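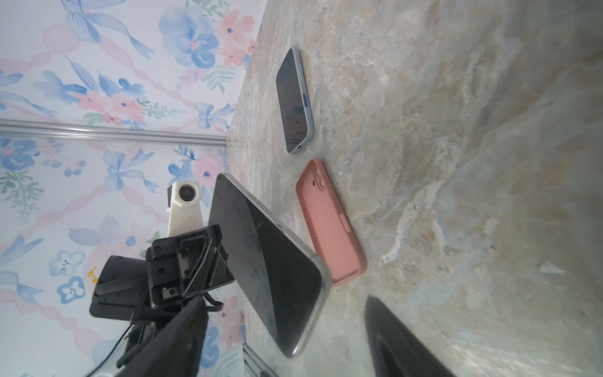
Biljana Trajkovski wants to know whether the ribbon on her quilted pincushion has to be hand-gathered, or whether she can run it through the machine on a long stitch and get on with her life. She has been gathering by hand since the last newsletter, she writes, and has reached eleven inches and a low opinion of me.

Biljana, I should have put this in the instructions. Yes, you may use the machine. I gather by hand because I learned it that way and because I am stubborn, and I forgot that other people have supper to cook.

So, machine gathering, for Biljana and for the three of you who were too polite to write.

Set your stitch as long as it will go and loosen the top tension a notch or two. Leave long tails at both ends. Run one line of stitching an eighth of an inch from the edge of the ribbon, then a second line an eighth of an inch inside the first. Do not backstitch. I say this every time and every time I do it myself, out of habit, and sit there picking it out with a pin and talking to it.

Now take hold of the two bobbin threads at one end and pull, easing the ribbon along with your other hand. Silk ribbon moves like a dream. Rayon seam binding is nearly as good, especially if you crumple it first. Polyester satin will fight you. It gathers in stiff little pleats that stand up like a row of people who disagree with you, and you can either press them flat or decide you meant it.

If a thread snaps, you have the second one. If they both snap, have some cake and start again.

For a pincushion the size of our pattern you want ribbon twice the length of the edge, or a bit more if you like a full ruffle. Mirjana Georgiev goes to three times and her pincushions look like they're on their way to the opera. Mine look like they're waiting for a bus. Both hold pins.

Pin the ruffle at the four corners first and spread the fullness between them, with a little extra right at each corner so it can turn without pulling. Baste it. Then put the backing on top, right sides together, and tuck the loose edge of the ruffle well in toward the middle before you sew. I have caught a corner of ruffle in the seam on more pincushions than I care to discuss. Leave your turning gap on a straight side.

About stuffing. I had a stern note from Florian Ammann, who objects to my recommending sawdust. He uses crushed walnut shell, says it keeps the needles in better order, and would like it known that sawdust leaks. It does leak, Florian, if your fabric is loosely woven, so make a muslin liner. Walnut shell is lovely and heavy and I have nothing against it apart from the sound, which makes my teeth hurt. Anyone with a nut allergy in the house should stay with sawdust or wool.

Wool roving is what I'd give a beginner. Pack it in small bits and keep going long after you think it's full. Then put in more. A soft pincushion swallows needles whole, and you will find them later with your thumb.

THE RIBBON PACKS

The hand-dyed Welunberg ribbon is back. Snežana Papadopoulos did the dyeing in her basement sink, and I'm told the sink is now a permanent shade of plum. There are four colors: Plum, Old Tea, Moss, and one she calls Gretine, which I would call green-gray and she says I would be wrong. We wound 300 packs. No two batches match exactly, so if your project needs more than one pack, order them together. I can't promise to find you the same Moss in May.

The plain cotton lace from Yordanov is delayed again. I asked for 1,000 yards and received a very nice letter.

STITCH-ALONG

The next block is the fan, and patterns go out with the May newsletter. You'll need scraps of at least six fabrics, some of them velvet if you can stand it. Velvet creeps when you sew it, so baste everything and keep the pile running one way. Fatos Spahić cut his fan blades from old neckties and it is far and away the best one I've seen, though the silk frays if you so much as breathe near it. Iron a light fusible to the back before you cut.

Questions to the usual address. Biljana, send me a picture when you get all the way around.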